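Hospitality Ops, wk 6 handout. Breakage and par stock

Par = what you need on hand for one full service, plus spare. Skuda cafe: 220 covers, 30 percent spare on cups. Plates less, they chip but dont vanish.
Log breakage daily. End of shift, before the count.

Place settings, ceramic, on checked cloth: 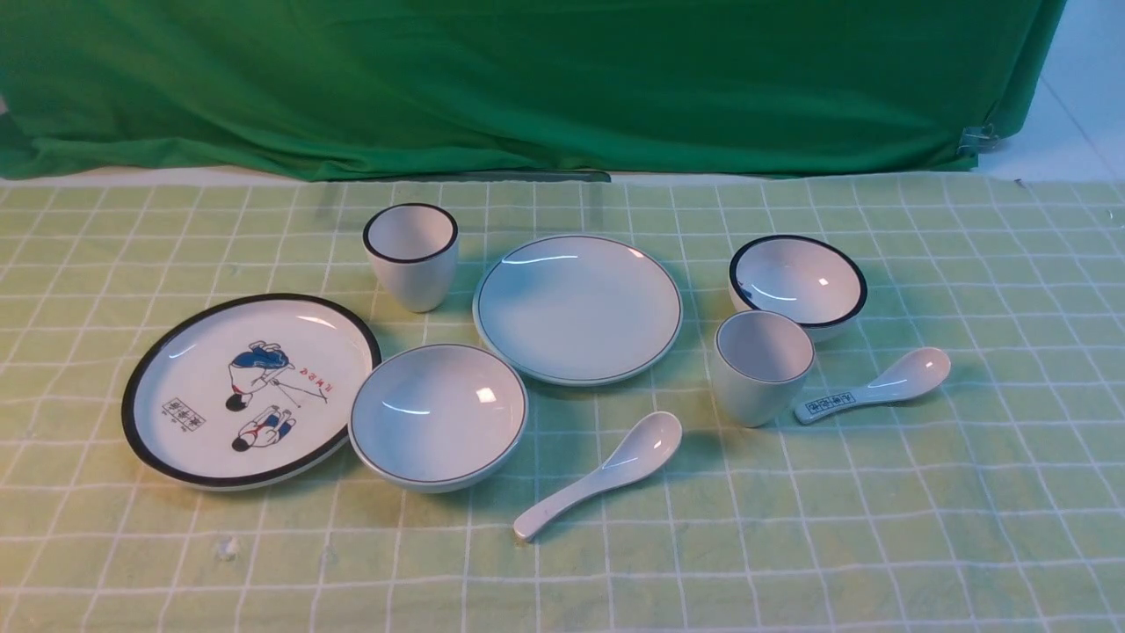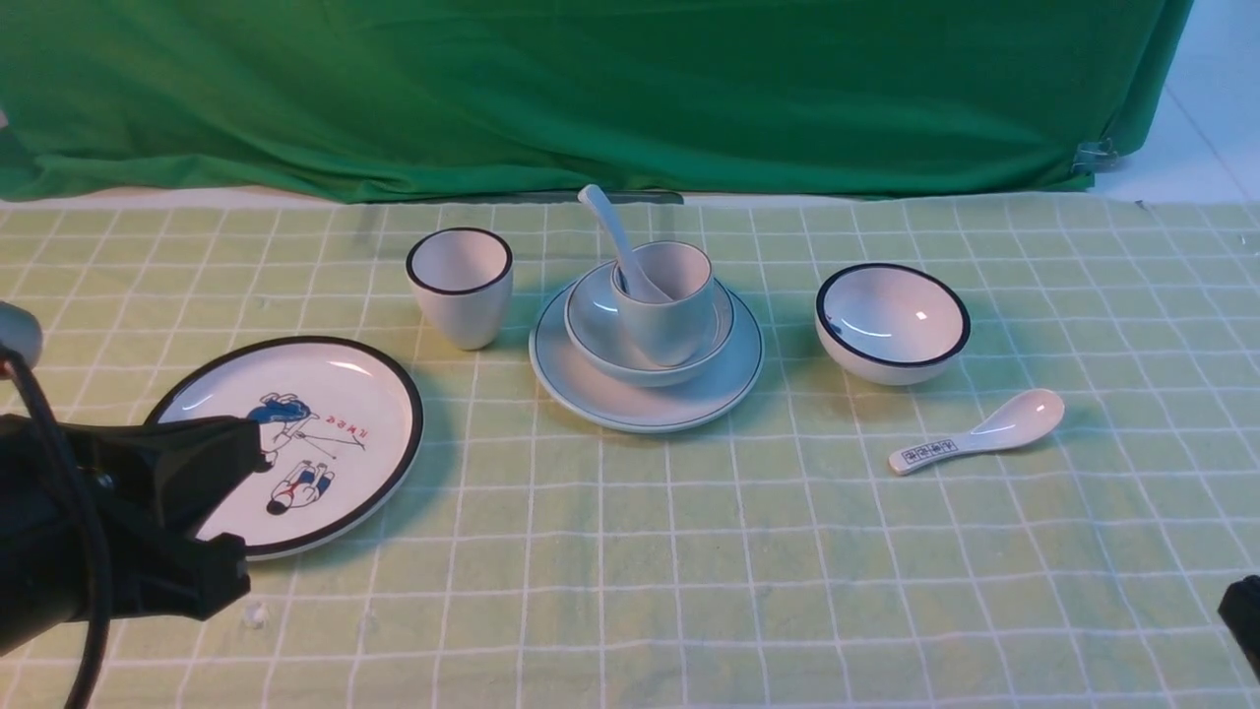
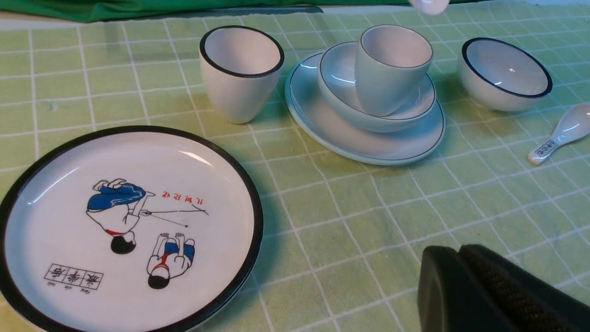
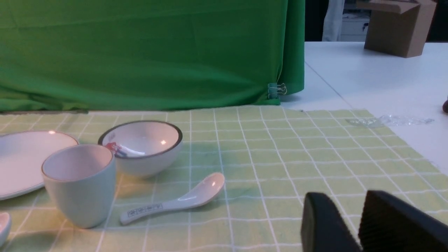 Firov, from the class board: our cafe never logs chips, only full breaks, so the par looks fine till January. Fair point. Log chips too, seperate column.

Reading: Traltmont case, first half. Quiz 30 min, bring calculator.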